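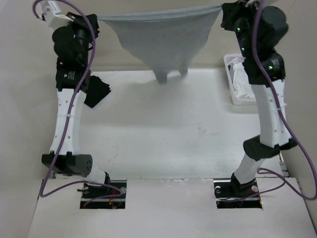

One of the readers who tried an earlier draft of this guide wrote in to ask whether you can start the name list before the site plan is signed off. Yes, you can, and I wish I'd said so sooner! The names take far longer than the plan does. At Tumengate we had 771 names to check and the plan was done and dusted while I was still on the letter D.

So, section 5 – setting up the names and laying out the memorial wall. I'm assuming you've got your Jurnow project file open and your survey drawing loaded (if not, go back to section 4 and come back when it's in).

1. Open the Names tab and paste in your list, one name per line, surname first. Don't worry about capitals yet.

2. Click Check Duplicates. You'll get a yellow flag next to anything that looks like a repeat. Go through these by hand. Plenty of people in the same town had the same name, and a father and son can both belong on the wall.

Caution: do not use Merge All. I did it once and lost an afternoon putting cousins back.

3. Pick your lettering. The program starts you off with a narrow face that looks great on screen and is pretty hard to read from a path. I always switch to Yazıcı, which has the dotted and undotted i as separate letters and handles accents properly. If any family spells their name with an accent, it needs to be on the stone.

4. Choose how the names are ordered: by surname, by street, or by where people were on the day. Talk to the families before you touch this one. The menu makes it look like a small choice and it's the one I've had the most phone calls over.

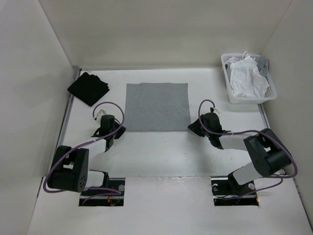
5. Set the panel width. Type it in millimeters, then hit Tab (Enter closes the box without saving, which drives me up the wall). For Tumengate I ended up at 3,260 after starting at 3,000, mostly so the longest names would sit on one line with a bit of air at the end.

6. Press Flow Names. Give it a minute – long lists are slow, and clicking again only starts it over.

7. Turn on Eye Lines and look at the wall from the seated height as well as the standing one. If the top rows go gray in the seated view, lower the whole block or add another panel.

Note: leave a blank area on the last panel. Names do come in late, sometimes years after the opening, and a squeezed-in line looks like an afterthought. I leave room for over 5 lines, more if the records are patchy.

8. Save a copy for the stone cutter with File, then Send Proof. The Sunda format is the one most shops will ask for. Print one panel at full size too, tape it to a wall outdoors and read every single line out loud with someone else holding the list.

Caution: once a proof is marked Approved, the Names tab locks. To unlock it you have to make a new version, and your notes don't carry over, so copy them somewhere safe first.

If the wall is going to curve, skip ahead to section 7 before you send anything to the shop. The spacing works differently there and the panel width you just set will need to be entered again.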